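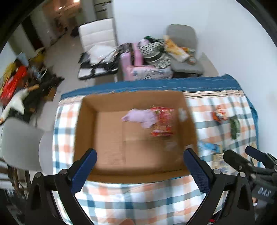

Khang Vi wants to know why a new school would buy a desktop ship simulator at all when a decent full bridge can be rented by the week. Fair question, and the Vurnus sales sheet doesn't answer it, so we'll try to before getting to the price.

Vurnus Desk Bridge, single station
Made by Vurnus. Sold and serviced by Skistton.
Category: Training equipment / Navigation / Universities and colleges
Availability: to order

Overview

The Desk Bridge is a helm and throttle unit, a radar keyboard and a software license. You supply the computer and the screens. Vurnus calls it "a complete bridge for the modern university." A complete bridge has a view astern, a second person on watch and a floor you can walk across. What you get with this product is a good wheel, a fair throttle and a radar trainer that does more or less what a first-year student needs.

We list it because departments keep asking for it, and because the radar part is worth having. The rest we would think about for a while.

What it does well

Radar plotting. Targets behave sensibly, clutter can be turned up until students start missing things, and the instructor can freeze the exercise without kicking everyone out of it. Oanh Khương ran first-year plotting classes on it for a full semester at the Dương campus and would buy it again for that alone.

Rules of the road. There are 23 ready-made crossing and overtaking exercises. The first few are too easy, but the restricted visibility set is good and can be edited.

The wheel. It is heavier than it looks in the brochure and stays put on the desk.

What it does less well

Ship handling. The small coaster model feels fine at sea speed. Bring it alongside a berth and it slides around like a tray on a wet counter. Vurnus says the shallow water effects were improved in the last update. We tried the update and could not tell.

Engine room link. The sales sheet shows one. It is sold separately, needs its own station, and at the time of writing has no delivery date. Please don't plan a course around it.

Reports. Student results export as one long file per exercise. If your registrar wants marks in any particular layout, someone will be retyping them.

In the box

Helm and throttle unit
Radar keyboard
Desk clamp and two spare bolts
USB cable (short – buy a longer one)
License card
Printed quick guide

Not in the box

Computer, screens, headset, instructor station software, wall charts. The instructor software is a separate line on the quote and you can't run a class without it, so treat it as part of the price.

Licensing

One license covers one station for seven years. Moving a license to another computer takes a call to Skistton, and they answer the phone from 8 a.m. on weekdays. Sites with several campuses should ask about the shared license in writing. Đức Cao was told on the phone that it covered the Astside annex as well, and the paperwork said otherwise.

About that claim

The brochure says students are "ready for sea in 100 hours." We asked Vurnus where the number came from and were sent the brochure again. No desk unit replaces time on board, and your maritime authority will have its own view on what simulator hours may count toward a certificate. Ask them before you order, and get the answer on paper.

Will it suit a new university?

Maybe. A school in its first years usually has too many students, too few berths on training ships and a budget that was agreed before the student numbers were. A room of these will keep a class busy and teach plotting properly. It won't fix the shortage of sea time, and there's a risk that once the room has been opened with speeches, everybody stops asking for the ship.

To come back to the rental question: if you have one small class a year, rent the full bridge. If you teach plotting every week, the Desk Bridge will probably pay for itself, as long as you leave the engine room link off the order.

Ordering

Deposit of $500 per station, refundable until the license card is issued. Demonstrations are held on Wednesday afternoons. Ask for Nhung Mai, and ask to see the berthing exercise.

Related items
Instructor station software
Long USB cable
Paper plotting sheets, pad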